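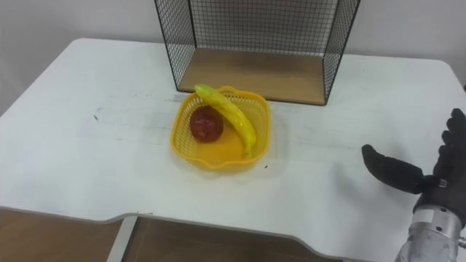

How long does fruit keep in a basket on the table?
Apples go a week or two at room temperature before they turn mealy. Bananas give you a few good days, and then they're bread. Buy them a little green if you can stand the wait.

Should apples and bananas share a basket?
They can, provided you enjoy urgency. Both give off ethylene, which ripens whatever is sitting next to it. Put them together when you want a banana ready by breakfast. Otherwise, separate them.

Plastic or wicker?
Plastic with slots. It lets air through and rinses clean in the sink. Wicker holds on to every peach you ever forgot.

Do you sell the mesh shelves too?
Yes, in the Skalura line. The wood base wipes down with a damp cloth. Please don't soak it. Lorna Gunn soaked hers and then wrote us a long letter — we kept it.

How much weight can a Skalura shelf take?
40 pounds, spread out. One enormous pumpkin is not spread out.

Can I put the basket in the dishwasher?
Top rack, no heated dry. After the bottom rack it's more of a plate.

When do you ship?
Orders in by 7 a.m. go out the same day, except in August, when Jodgate slows down and so do we.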